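Trameo opens refurbished work hall at Granness site

Ribbed white ceiling, new blinds and a refreshment point mark the end of a 28-week programme

09/04/2022 - Trameo has today confirmed that the refurbished work hall at its Granness site is open to staff and to the outside groups that hire it. The project brings back into daily use a room that had been closed for most of the past year, and it completes the first stage of the company's plan for the whole building.

The work was carried out by Revetti, the contractor appointed last October, to a design prepared by the Ocampo studio. It covered the ceiling, the lighting, the window side of the hall and the supply of drinks and light refreshments. The hall can now be booked for up to 43 people at a time.

A brighter room

The hall had long been regarded as a useful space that was difficult to work in. Users who replied to a survey before the work began mentioned poor light at the far end, glare in the afternoons and stale air in warm weather. These three matters were placed at the head of the brief given to Ocampo.

The ceiling is now lined with white ribbed panels, with white beams crossing them, and the walls have been finished in the same colour. Fluorescent tube lights have been kept as the main source of light. Trameo considered other fittings at the design stage and decided that tubes could be replaced quickly by its own site staff, who already hold a stock of them at Granness.

A tall pale grey roller blind has been hung along one side, with a dark rail at the top. It may be raised or lowered during a session at the request of the group using the hall. Pedestal fans are provided for warm days and may be moved to suit the layout of the room. Groups are asked to return them to their usual place when they leave, and to keep their cables clear of the walkways.
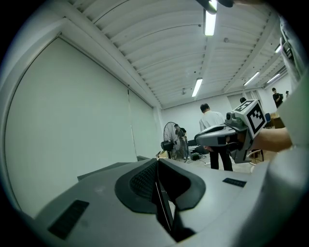 Refreshments

The former arrangement, under which hirers brought their own drinks or walked to the main building, was the subject of more comments than any other part of the survey. Trameo has therefore made soft drinks available in the hall itself. Bottled cola is among the first drinks to be offered, and the range will be reviewed after the first 10 weeks of use.

Drinks may be taken at the breaks agreed when the booking is made. Bottles should be kept closed while work is going on, and empty ones should be placed in the recycling point by the main door. Glasses and hot drinks can be supplied on request, provided that the site office is told at least five working days before the session. Food may be eaten in the hall only where this has been agreed in writing.

Trameo wishes to make clear that the refreshment service is open to everyone with a booking, including groups from outside the company. Charges are set out in the hire terms, which can be obtained from the site office. No charge is made for drinking water.

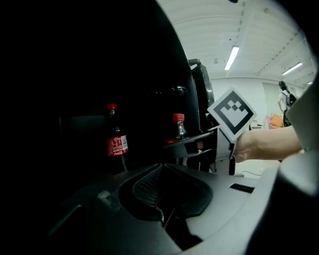
Bottled cola at the Granness hall. Picture: Trameo.

Use of the hall

The hall is intended for practical sessions, training days, trials of equipment and meetings that need more floor space than an ordinary office can give. Tables and chairs are held in the adjoining store and will be set out before a session if a plan is sent with the booking form. Where no plan is received, the floor will be left open.

Bookings may be made for a half day, a full day or a run of days. Trameo's own teams will have first call on the hall in the mornings, and outside groups will have first call in the afternoons. Groups which used the room before it closed have been written to separately and need not register again.

All users will be given a short introduction to the room on their first visit. It covers the ways out, the light switches, the use of the blind and the position of the first aid box. The person making the booking remains responsible for the group throughout its time on site and should report any damage to the site office before leaving.

Next stage

The second stage of the Granness programme will deal with the entrance, the cloakroom and the passage leading to the hall. Revetti will remain on site for this work - the same team will be used where possible - and the hall will stay open while it is carried out. Some noise is to be expected in the early part of the day, and groups with a particular need for quiet are advised to ask for an afternoon booking.

Ocampo has also been asked to prepare proposals for the smaller rooms on the upper floor. Trameo will publish these once they have been discussed with the staff who work there.

Notes to editors

Trameo owns and manages the Granness site. Revetti was the main contractor for the hall and Ocampo was the designer.

Visits by the press can be arranged through the Trameo communications office. Requests should give the number of people attending and state whether filming is planned.

Hire terms, booking forms and a floor plan of the hall are available from the Granness site office.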